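The long lunch at Alimside

A country town has fallen hard for sourdough, and the bread is only half the fun
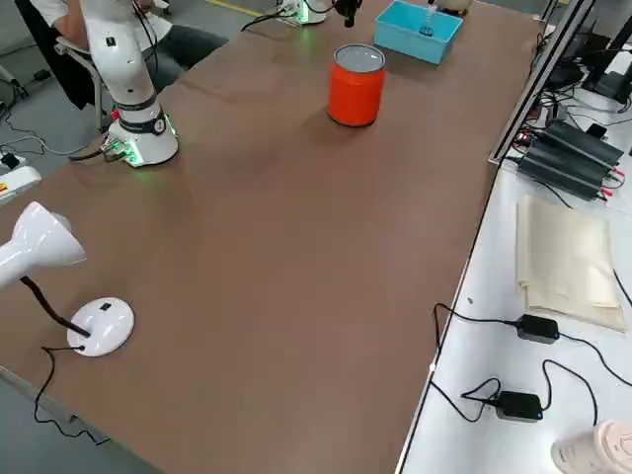
Up before the birds

Get to the Alimside bakehouse by 4 if you want to see the first loaves come out. I did, in July, with frost on the windscreen and two jumpers on, and I'd do it again tomorrow! The crusts crackle as they cool (bakers call it singing) and the smell drifts right down the main street to the river.

The flour comes from Jarari, an hour west, where the wheat is stoneground and sold in plain paper sacks. It makes a darker, nuttier loaf with a chewy crumb, and it drinks up far more water than the supermarket stuff. My favourite was the fruit loaf, heavy with figs and orange peel, toasted until the edges catch.

A table down the street

Then there's the long lunch. Last year more than 903 people sat down to soup, cheese and bread at trestles running from the post office to the old Geerts store, and strangers were swapping starter in jam jars before the plates were cleared. I carried mine home on my lap. It's still bubbling away beside the kettle.

The next lunch is on Sun 27 November. Bring a hat, a butter knife and a jar with a good lid.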